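少年组夏天练轮滑雪,值不值得?(Destport 这边的家长和教练都来聊聊)

越野小白杨 楼主
上个月孩子跟着 Istside 俱乐部的少年组上了第一次轮滑雪课,我在旁边看得比他还激动!以前总觉得雪季结束就没什么可练的了,顶多跑跑步,结果一下午看下来,蹬动、重心转移、撑杖的节奏,样样都能在柏油路上练。孩子今年 11 岁,滑雪两个冬天,自由式勉强能滑完一圈 3,000 米的练习线,传统式还差得远。
想问问大家:这个年龄夏天该练到什么程度?一周几次合适?还有就是轮子,Parsa 的慢速轮和中速轮到底买哪个,店里两种说法都有。

北坡老雪板
慢速轮,别犹豫。小孩下坡没有刹车意识,慢轮多一层保险,而且阻力大一点反而更像湿雪的感觉。我家老大就是从慢轮开始的,第二年才换。

kuaiban_77
不太同意楼上。慢轮阻力太大,小孩力气不够就会拼命用上肢拽,动作全变形,到了冬天还得花一个月改回来。平路上用中速轮,挑没有坡的场地就行了。

北坡老雪板
回 kuaiban_77:那前提是你有没有坡的场地啊!Destport 河边那条路看着平,回程一路缓下坡,我自己都滑得心里发毛。

越野小白杨 楼主
河边那条我们周日去过,确实有点快,孩子后半段是脱了轮子走回来的,哈哈。不过他一路都在问下次什么时候来,我就觉得这事能成。

雾凇季
带少年组好几年了,说说我的看法。这个年纪一周两次足够,每次 48 分钟左右,里面真正上轮子的时间一半就行,剩下的做平衡、跳跃、无杖滑行。无杖滑行特别特别重要!很多孩子一拿起杖就忘了腿还能蹬。
杖长也顺便说一句,夏天别照着冬天的长度直接用,柏油路上杖尖扎不下去,人又比雪板上站得高一点,得现场试。我们队里有个小朋友用 130 的杖正好,另一个个头差不多的就觉得别扭,所以别光看身高表。
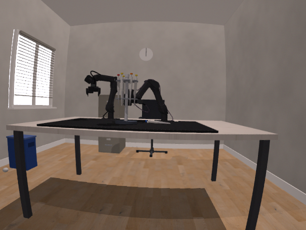
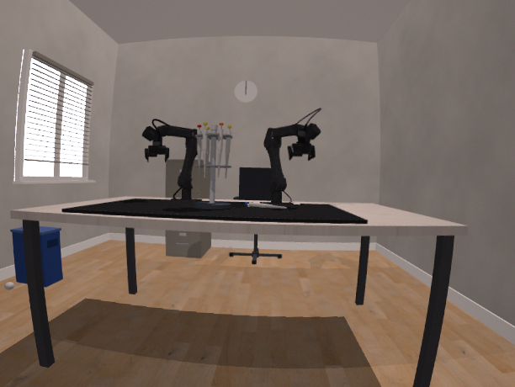
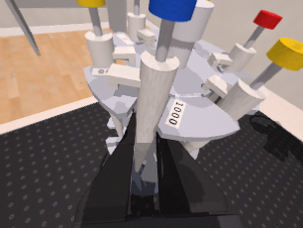
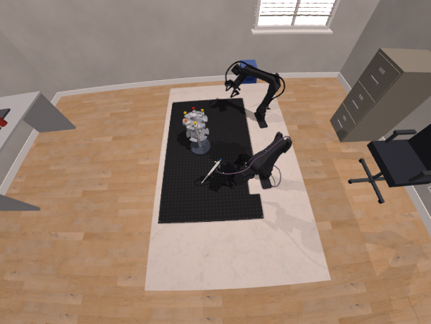

第三张是夹爪的近景,其余三张里都有桌子和两条黑色机械臂。

kuaiban_77
无杖滑行这条我举双手赞成。杖尖呢?你们用硬质合金的还是普通的?

雾凇季
硬质合金的,经常磨。磨的时候轻一点,磨歪了比钝的还难用。

松林里的慢车
我泼点冷水。小孩夏天就应该去玩别的:踢球、游泳、爬山,什么都行。我见过好几个从小一年到头练滑雪的,到了青少年组反而不想滑了。Plonum 夏令营那种上午轮滑雪、下午体能、晚上看录像的安排,我觉得对这个岁数来说太满了。

越野小白杨 楼主
这个我也想过,所以足球没停,轮滑雪只算添了一样。他自己愿意去是最要紧的,哪天说不想去了,我肯定不逼。
不过 Plonum 那个营我本来还挺心动的,有人去过吗?

小回转改越野
去过去过!我家孩子去年去的,回来高兴得不得了,认识了一帮外地的小伙伴,现在还在互相发训练视频。晚上看录像那段没有想象中枯燥,教练会把大家摔跤的片段剪在一起放,全屋笑成一团。累是真累,头两天回来倒头就睡。要是第一年接触轮滑雪,我建议先在自己俱乐部滑顺了再去,不然前半程都在适应轮子,有点可惜。

松林里的慢车
摔跤集锦这个我得承认挺好玩的。但我还是坚持,14 岁以前不用去营。

北坡老雪板
14 岁才去也太晚了吧……我觉得看孩子。有的八九岁就闹着要滑,有的到初中才开窍,拿年龄一刀切没什么意思。

雾凇季
补充一个安全的事:护膝、护肘、手套、头盔,一样都别省,袖子最好是长的。还有背心要亮色,傍晚骑车的人多。先教怎么往草地上滑着停下来,再教怎么加速,这个顺序我们队从来不改。

越野小白杨 楼主
收到,明天就去买亮色背心!轮子我打算先跟俱乐部借慢速的滑一阵,再试试中速的,两种都滑过再决定,到时候回来汇报。传统式的轮子要不要单独备一副?俱乐部好像只有自由式的能借。

kuaiban_77
先不用,自由式滑稳了再说。你要是十月还有热情,我家有一副小了的传统式轮子,可以拿去用。

越野小白杨 楼主
太好了!!私信你。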